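Nov 28, 2019

Bench notebook, small table

Spent the morning clearing the table and starting again with the cup and tin work. Shona Haldane had left it tidy but everything was in the wrong drawer, so it took longer than it should have. The long ruler was in with the sandpaper. I've put it back on the hook by the door and would like it to stay there.

For whoever picks this up: the question is still which base we send out under the tins. Preleo want a display set that doesn't scratch a painted shelf and doesn't slide when somebody brushes past it. Cups are part of the set, so they need to look right next to the tin, and the colours should agree. We've had samples of base material from two places, Jikura and Grgić, and there's a third lot promised from Torkon in December.

Jikura sample first. It's soft and takes a cut well with the round cutter, and the edge came out clean once I'd changed the blade. With the old blade it dragged and left a lip on one side. The discs sit flat straight away. Pressed one hard under the vice plate over lunch and it had come back by the time I'd washed up, or near enough that I couldn't find the mark with a fingernail. Good colour all the way through, so a nick doesn't show white.

Grgić sample is stiffer. It cuts with a cracking noise and I don't like the dust. One of the discs had a bow in it, which I tried to take out by leaving it under the big dictionary. Still bowed. It does grip better on painted board, I'll give it that. Set a tin on it and tilted the board, and it stayed put well past the point where the Jikura one let go. I didn't measure the angle properly because the protractor has lost its screw. Bujar Kolev says he has another one at home.

Size of disc. I cut them in 3 sizes. The smallest is the same as the tin, and looks mean - you can't see it at all from the front and the tin might as well be on the bare shelf. The largest is 120 mm and looks like a saucer. The middle one shows a narrow ring of colour all the way round and I think that's the one. Shona preferred the large one when we talked on the phone, but she hasn't had them side by side yet. I've left all the sizes in the shallow tray with the maker's name on the underside in pencil. Please don't rub it off.

Placing. Tried the cup beside the tin, then in front, then behind. In front is no good, as the cup hides the shine on the tin and the shine is what Preleo like. Beside it is fine on a wide shelf but they told us the shelves are narrow. Behind works better than I expected. The tin is short and wide and the cup stands up over it, so you get the polished side in front and red above and red below. It needs the cup close in. Leave a gap and it looks as though someone has put it down and forgotten it.

Fingerprints are a nuisance. The tins pick up every one. Wiped them with the blue cloth and a bit of meths, which took the marks off but left a bloom near the rim on one of them. The dry yellow cloth is slower and leaves nothing behind. Use the yellow cloth. Hold them by the rim when you move them, or wear the cotton gloves from the second drawer down.

Costs, so I don't lose the bit of paper again: the quote for the full run of discs in the Jikura material was £1,539, cut to size and bagged. Grgić haven't sent theirs. I've written to them twice now. If we cut them ourselves it's only the sheet price, but then it's somebody's week gone and I know whose.

Still to do. Try a thin backing on the Jikura disc to see if that deals with the sliding. Order blades for the round cutter, there are 2 left and one is chipped. Ask Preleo whether the cup can be fixed down, as that would save arguing about how close it stands. Get the protractor off Bujar.

Left the middle-sized disc out on the table with a tin on it and the cup behind, for Shona to look at when she's next in.

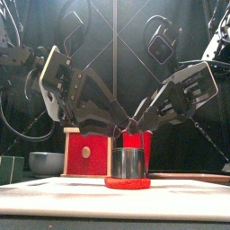 If she still wants the large one we'll need to check the shelf depth with Preleo before anything gets ordered. The drawing they sent gives the width and the height and leaves the depth blank. I'll ring them in the morning.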